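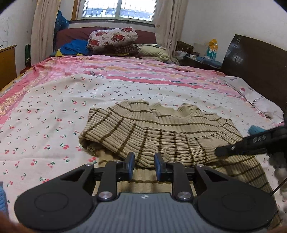
Flinisska: Grasp State Segmentation for Hand-Held Gripper Recordings

Maintained by the Perception Tooling Group, Woltel
Data card and README, release of 15/03/2019

Summary

Flinisska is a software package and an accompanying set of annotated recordings. It divides recordings made with hand-held grippers into labeled intervals that a control policy can be trained on. The present release covers clothing and bedding handled on beds in private homes. The package reads a recording, estimates the opening of the gripper fingers in each view, and writes a file of interval labels. It does not plan motions and does not send commands to hardware.

Contents of the release

The release contains 634 recordings, of which 67 are held back for evaluation. Each recording is stored in its own folder with the video streams, the pose track for each gripper, and the interval labels. Recordings made with two grippers contain two pose tracks in a shared time base. The held-back recordings were made in homes that do not occur in the training portion.

The label set is small. An interval is marked approach, contact, hold, release or idle. Contact begins when a finger tip touches fabric and ends when both pads have closed on it or the tip has moved away. A tip that touches a garment with no closure following is therefore labeled contact, then approach or idle. Annotators were asked to label each gripper separately, and the two tracks frequently disagree: one tool may be in contact with a sweater while the other stands open in front of the same sweater.

Finger opening estimate

The estimator locates the two gripping pads in the lower part of the view and measures the gap between them. The search region is set in the configuration file under pad_region. The default color model expects blue pads on black fingers. Users with pads of another color must supply their own model, and the script fit_pads produces one from 76 hand-marked views. Fewer views have been tried and gave unstable results in dim rooms.

Blue objects lying near the fingers are a known source of error. Knitted items, folded cloths and small pieces of teal fabric are common on the beds in this set. Version 2 of the estimator rejects any candidate that does not move rigidly with the gripper body. This removed most false pads but introduced a short delay at the start of each recording, during which the opening is reported as missing.

Fabric segmentation

A separate module, Ninh, proposes a mask for the garment being handled. It relies on texture as well as color. Performance is weakest where a patterned garment lies on a patterned sheet, for example a ribbed sweater with thin grid stripes on a cherry-print sheet. In such cases the mask often stops at a fold and leaves out the lower layer of the same garment. The masks should be treated as suggestions. They are not used to produce the interval labels.

Bright windows behind the bed reduce contrast at the far end of the mattress. Exposure is not corrected in the distributed streams. A correction step is available through the option level_exposure and is off by default.

Running the package

Install the package in a clean environment and run flinisska check on one recording folder before processing a full set. The check confirms that the streams are readable and that the pose tracks overlap in time. Long recordings are split into blocks of 4000 views. The block size may be lowered on machines with little memory, and the labels are joined again at the end of the run.

Recordings in the Stenetti format must be converted first with stenetti_import. The converter keeps the original time stamps and discards audio.

Permitted use

The recordings may be used for research and internal evaluation. They may not be used to identify a household or its residents. Interiors are shown as found, and redistribution of single views requires written permission.

Contacts

Label definitions and annotation questions: Jadwiga Laskowska
Estimator, converter and build problems: Byung-chul Kang

Reports should name the package version and the recording folder, and should include the full output of flinisska check.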